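Notebook – textiles bench, July

Started 8:30. Amr Lahlou had the steamer until lunch, so I went through the fleece throws first and left the cottons for later.

The question from Gatska is still the same one: which throw do we put in the gift set with the mug and the little travel cup, and does the cloth hold up when people use it the way they use a blanket at home, on a table or a couch with things standing on it. They want a yes or no on the blue before the order goes out. Xiuying Peng has the sample sheet and I have been writing on a copy.

Fleece, blue, lot 949. Weighed it, wrote the weight on the tag. Washed at 30, line dried, no softener. Edges are fine. One corner has a loose thread in the overlock, trimmed and noted. Lint screen had a little blue on it after the first wash and hardly any after the second. Rubbed a damp white cloth on the fold line, 2 minutes by the timer, and got a very faint tint. I would call that a pass but Xiuying should look at the cloth herself. It is in the envelope taped inside the cupboard door.

Fleece, gray, from Koech. Same wash. This one pills. I could feel it with my palm before I could see it. Not worth going on with unless they send the heavier version they keep mentioning.

Fleece, green, also Koech. Skipped. The bag was open and I don't know which wash it has already been through. Asked Amr, he doesn't know either. Please write on the bags.

After lunch I tried the throws on the table to see how they lie. On bare wood they all slide a bit if you pull from a corner. The gray slides most. The blue grips better and stays rumpled where you leave it – good for a couch, less good if somebody wants a flat cloth under breakfast. A mug will stand on it without trouble as long as you don't set it down on a fold. With a light cup you have to be more careful, the pile gives under the base and it leans. I pressed the blue down with my hand first and that was enough.

Color is a matter of taste, but for the record: under the ceiling lights the blue reads brighter than on the Flodby color card. In the creases it goes close to navy. The card is matte paper and the fleece has a nap, so it will never match exactly. Brush the nap one way before comparing or you get two different blues from the same piece. I wasted a good part of the afternoon before I remembered that.

The mug print has a lot of yellow and green in it and I was worried it would fight with the blue. It doesn't bother me. Xiuying thinks a cream throw would be the safer choice and wants to see one next to it. We have no cream in fleece, only the cotton, and the cotton is the wrong weight for this set.

Folding: the box from Roroveo is too shallow for a throw folded in quarters. Rolled works, with the cups at one end. Rolled in thirds works better, but then the label ends up on the inside. Left the label question open.

To do
– third wash on the blue, same settings
– ask Koech for the heavier gray, or drop them
– cream fleece, any supplier, one piece is enough
– new blades for the rotary cutter, the old ones drag
– move the damp cloths off the windowsill, they fade there

Steamer was free at last when I was packing up. Cottons tomorrow. The blue throw stays on the table overnight so I can see whether the creases drop out on their own. 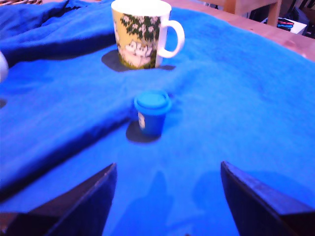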